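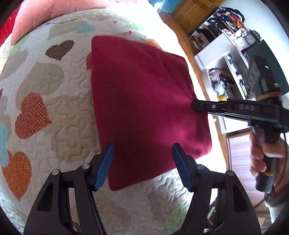

Search this site... Go

18th June - by Chun-yin Lam
3 min read

We have a sleeper! After 15 nights of patting, shushing and sitting on the floor with one hand through the bars, the baby went down in her own room at 7 and I heard nothing until morning. I kept getting up to check on her, of course, so I'm as tired as ever, but so happy. I wrote most of this on the bed with the heart quilt, next to a dark red fleece I had folded up and meant to put away, and I may have nodded off for a bit. Bath is earlier now, then milk, then the Callby book with the ducks (90 readings and counting), then lights out. The book was from Chun-hung Tsai, who has been through all this with twins and told me back in December that it would click one day. I didn't believe a word of it!

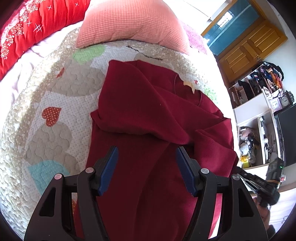
Red sweatshirt on the bed.

Big brother slept through too - no 3 a.m. visit, no lost bear. He's asked if she can share his room "when she's four." Tomorrow we try the naps the same way. Need to call Nisetti about the blackout blind, and buy more milk.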